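Ticket 1253 – Right hand-held gripper drops out after a few minutes
Project: Cavell (home build, two hand-held grippers)
Category: Hardware / cabling
Status: Open, waiting on reply
Opened: Saturday, June 25, 2022

Hello everyone, and thank you in advance for reading all of this, as I do tend to go on. I've been building the Cavell pair at home since March, and until last week both grippers were behaving beautifully. Now the right one drops out in the middle of a run. The left one carries on as if nothing happened, the log shows its readings all the way through, and the right side simply goes flat until I restart the Undimon logger.

The task I'm using is paper cups in a double cup holder – lift from one ring, set down in the other. It's a gentle job, with hardly any load on the jaws, so I don't think I'm overworking anything.
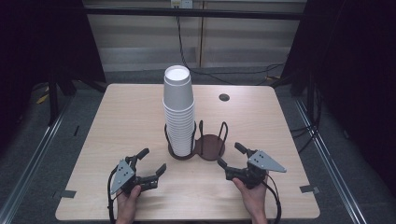

Cup task on the small table, stack in the left ring, both grippers with their cables attached.

What I've tried so far:

Swapped the two cables at the gripper end. The dropout stayed on the right, so I've mostly stopped blaming the cable itself (though I did order a spare from Nureda, just to be safe).

Moved the right gripper to the other port on the Eklund hub. Same thing, after 9 minutes that time.

Turned the logging interval up from 15 ms to 2000 ms. It ran longer before quitting, but it did quit.

Opened the right housing and reseated the little connector. It clicked in nicely, and I was so pleased with myself, and then it dropped out again before I'd finished my coffee.

Update, same evening: I ran it with the right gripper lying still and had no dropouts at all. Picked it up, turned my wrist outward, and it was gone in seconds! I can now make it happen nearly every time by turning the wrist that way, so I'm leaning toward a cracked solder joint where the cable socket meets the board.

Before I get the iron out – has anyone resoldered that socket without lifting the pads? And is there room in the housing for a strain relief, or would I need to print a new back shell? I'll leave the right one unplugged until I hear from somebody.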